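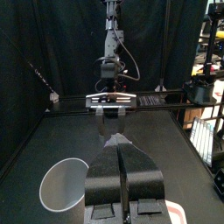
4 min read

Cimell two-arm bench kit: reviewed after a season of use
12 shares | 7 comments

We bought the Cimell two-arm bench kit in December, for the small workshop at Lonthorpe where we try out handling jobs before anyone commits to a full cell. The quote covered two arms, grippers, a table with its frame, and the control box. I am writing mainly for people who have to put a figure in next year's budget and want to know what the quote leaves out.

The table is the best part of the package. The top is dark and doesn't throw much light back at the wrist cameras. It does scuff. The black framing takes brackets almost anywhere, so poles and curtains go up without drilling. We hung a dark curtain behind the work area in the first week and I would allow for one from the start.

The grippers are a mixed story. The broad black fingers are good for dishes, trays and other light things with a rim. They close evenly and stay put. They are also wide, and when you bring one down beside a bowl it hides part of what you are trying to pick up. Dalal Sabbagh, who set up most of our tasks, ended up approaching from the side far more than she had planned. Spare fingers are sold in pairs at 64 pounds. Order two pairs with the kit. Ours took three weeks to come on their own.

Cabling needs money and time. The kit ships with enough cable to reach the control box and little else, and the loops at the wrist stand out further than I like when both arms work close together. We spent 60 pounds on clips and sleeving and most of an afternoon fitting them.

We also looked at the Tatlı bench set. It is cheaper by 1053 pounds and comes with a decent stand, but it has one arm, and adding a second later means buying another controller. If you only need to move parts from one place to another, get that. For handing things from one gripper to the other you want both arms calibrated together from the start, and the Cimell does this well.

Training was extra. Jotcombe, our supplier, charged 1000 pounds for a day on site. It was a useful day, though two of us could have managed with the manual and a longer phone call.

What I would change: a longer cable set as standard, narrower fingers as an option at purchase, and a price list that shows spares on the same page as the arms. The software has been fine. Updates are a nuisance and need the control box restarted twice.

I would buy it again, with the spare fingers and cable parts on the first order and the training left off. Floor space wants checking too. Our storage ended up right beside the table, and getting round to the back rail is a squeeze.

Share this review (12)
7 comments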